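Workshop tips: living with the Higuchi gripper kit

I rent the Higuchi arm with the two-finger gripper for 18 weeks now, in my small plumbing workshop in Tatdale. The rent is 653 per month and the setup visit from Berno was 381 extra. Some tips for those who think to take it.

Give it parts of similar size. Plastic pipe with a tee already on the end is good work for it. Hold the pipe, never the fitting, and leave some free length under the joint.

Use the stripe. If your pipe has a colored line along its length, turn it always to the same side before gripping. Then you see quickly if a piece was put in rotated.
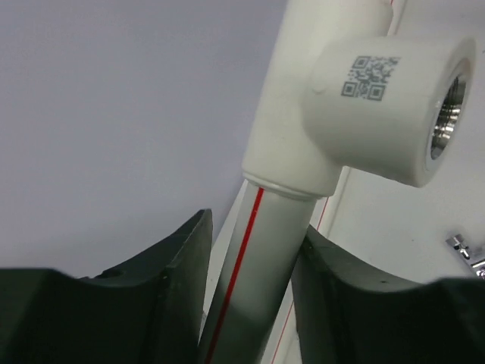
Keep codes clean. A QR code on a curved branch is more difficult to read than on a flat label, so wipe it with a dry cloth and avoid a strong lamp directly over it.

Look inside metal threads before the part goes to the next station. The kit does not check them, and I think it should for this price.

Wipe the finger pads every 2 days. Dust from cutting makes them slippery.

Support by e-mail is polite but slow. The Stutcombe office answers faster by telephone, mornings only.

Updated March 27, 2018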